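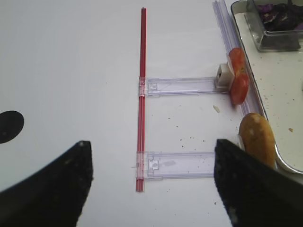
Home Guides Parts Contact

Section 4: Laying out the frame flat on the table

Before anything stands upright, we'd like you to put the side together lying down. It feels like an extra step, I know, but the clear clips are so much friendlier when the table is doing the holding for you – and you can sit down for it, too!

1. Wipe the tabletop and let it dry. Crumbs do find their way into the clips, and they are a nuisance to get out again.

2. Lay the long red rod straight up and down in front of you, with plenty of room on its right side.

3. Take the first clear strip and press its clip around the rod near the middle. Push with your thumb, slowly, until it wraps all the way around.

4. Add the second strip lower down in the same way, pointing to the right like the first. You should have something a bit like a ladder with one side missing.

5. Bring the small off-white block up to the free end of the upper strip, with its square opening toward you.

Note: Keep the long clear rail and the tray close by, but leave them until Section 9.

Caution: Please don't bend a strip to make it reach. Slide the clip along the rod a little at a time – the plastic will thank you, and so will whoever has to order the spare.

Section 5: Standing the frame up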